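O clube de robótica, semana três (ou: como perdi a paciência com um parafuso)

12 de maio de 2024

Gente, prometi que ia escrever mais sobre o clube e sumi. Desculpem! O semestre engoliu tudo, inclusive as minhas plantas. Mas ontem fiquei lá até fecharem a sala e voltei para casa com tanta coisa na cabeça que ou eu escrevia ou ficava falando sozinha no ônibus (fiquei falando sozinha no ônibus também).

Para quem chegou agora: o nosso projeto se chama Dusus. O nome foi sorteado de um pote de papeizinhos, não perguntem. A ideia é ensinar um braço a pegar objetos de cozinha a partir de demonstrações feitas por nós, com uma garra que a gente segura na mão e leva até as coisas. A meta que o grupo colocou no quadro é de 1.000 demonstrações até setembro, e eu ri quando li. Depois parei de rir porque a minha inicial estava do lado da tarefa.

Somos divididos em 3 equipes. A minha é a Sakai, que cuida da garra em si: dedos, encaixes, aperto, calibração, essas coisas que ninguém acha glamourosas até o dia em que a colher cai. A Clinis fica com o software e com os gráficos bonitos, e a Bukgate inventa as tarefas. Foi a Bukgate que teve a ideia brilhante de incluir tampa de panela. Tampa de panela! Com aquele puxador redondinho que escapa de qualquer coisa. Ainda não perdoei.

Então, o encaixe. Na versão antiga a base do dedo tinha uma folga mínima, dessas que você só sente se ficar mexendo com a unha. Parada, a garra parecia ótima. Quando a gente fechava em cima de alguma coisa mais pesada, o dedo virava um tiquinho e a pegada saía torta. Passei duas tardes culpando a calibração, refiz tudo do zero, briguei com a planilha, e era a folga. A folga! Quem me mostrou foi a Adjoa Ankrah, que pegou a garra, torceu o dedo de leve e ficou me olhando com uma cara de "e aí?".

Aí começou a novela de trocar o encaixe. O primeiro que imprimi ficou apertado demais e rachou. O segundo entrou lindo e saiu mais lindo ainda, sozinho, no meio de um teste. No terceiro eu finalmente medi com o paquímetro em vez de medir com otimismo, e ele ficou firme. Teve um parafuso que espanou no processo e sobre esse assunto prefiro não falar (usei uma palavra que minha avó não conhece, e ainda bem).

Uma coisa que estou adorando é como a gente vai ficando melhor em demonstrar. Nas primeiras vezes eu chegava no objeto com pressa, batia o dedo na mesa, corrigia no susto, e o pobre do modelo aprendia o meu susto junto. Agora eu paro um pouquinho antes de fechar, alinho, fecho devagar e só depois levanto. Parece bobagem, mas dá para ver a diferença nas curvas que a Clinis mostra na reunião. As minhas pareciam um eletrocardiograma de novela. Já estão quase civilizadas!

Também aprendi a olhar o dedo antes de cada rodada, de pé e bem de perto, para ver se ele está reto no encaixe. Virou mania. Faço isso até com caneta.

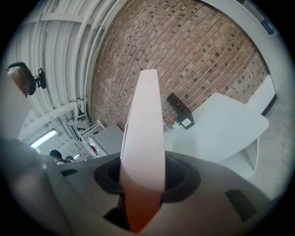

Adjoa Ankrah comentou que eu devia contar também das demonstrações que a gente joga fora, porque quem começa um clube assim acha que tudo o que grava vai servir. Na opinião dela, vale mais repetir uma tarefa simples com calma do que encher a pasta de tentativas apressadas, e é melhor anotar na hora o que deu errado, que no dia seguinte já ninguém lembra.

Tá certíssima, e doeu um pouco, porque a última leva descartada era quase toda minha. Das que eu fiz com a tampa de panela sobraram 5. Cinco! Meu caderno agora tem uma coluna só para "o que aconteceu aqui", e ela está preenchida com coisas do tipo "escorregou", "escorregou de novo" e "espirrei".

Para a próxima sessão a lista é: imprimir encaixes de reserva, comprar parafusos decentes (aceito indicação de loja, sério) e convencer a Bukgate a trocar a tampa por uma caneca. Já preparei meus argumentos e vou levar bolo de cenoura para reforçar. Se alguém aí participa de clube parecido e tem um truque para objeto com puxador redondo, me escreve nos comentários, que eu leio tudo!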